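Do you really need a special brush for a mouse pad?

I have a low opinion of cleaning gadgets. Every few months somebody forwards me a list of them, 77 little scrapers and putties and puffers that will supposedly change my life, and I delete it. So when Ayten Polat told me the Soveo desk kit was worth the money, I said I'd believe it when I saw it. She had it sent to me anyway.

The kit comes in a zip pouch with 4 tools in it. Two of them are the same brush in different sizes, as far as I can tell. The leaflet says the bristles are good for 2,000 uses, which I'd love to see somebody check. At one clean a week that would outlive the desk and possibly me.

Still, a desk was in need of it. Fine brown stuff like sawdust had got everywhere, over the white top, under the mouse, and in a neat line along the top of the mouse pad. Wiping a fabric pad with a damp cloth is what I've always done, and I've never been impressed. You get mud, then you get a stain the colour of mud.

The leaflet wants you to go at it dry first. Hold the pad flat with one hand, short strokes with the other, all in one direction. Fine.
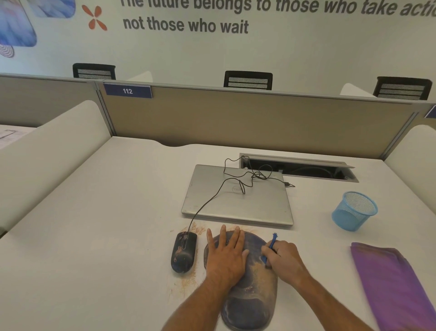 Blue tool, blue pad, brown everything else.

My verdict on the toothed tool is that it's okay. Dragging something with teeth over fabric will shift dust, and I'd be surprised if it didn't. Whether it beats an old comb or a stiff nail brush I seriously doubt. I'd also go easy on any patch that's already worn and greyish, whatever the leaflet says about firm pressure. Dirt comes out. Bald fabric doesn't grow back.

The mouse is another matter. For that I'd unplug it and use a barely damp cloth, then a toothpick for the groove beside the wheel. The kit's answer is a foam swab, and I have a bathroom drawer full of things that do the same job.

I did ask Rogério Quintana, who bought the Zasell version in March, whether his was any better. He said it was the same set in a grey pouch. I believe him.

So I'll keep the toothed one, probably in the pen cup, and the rest can go back to Ayten if she wants them. Next on the list is the cable tray, and there's no tool in the pouch for that. I'm going to try the vacuum with the narrow nozzle and see how far down it reaches.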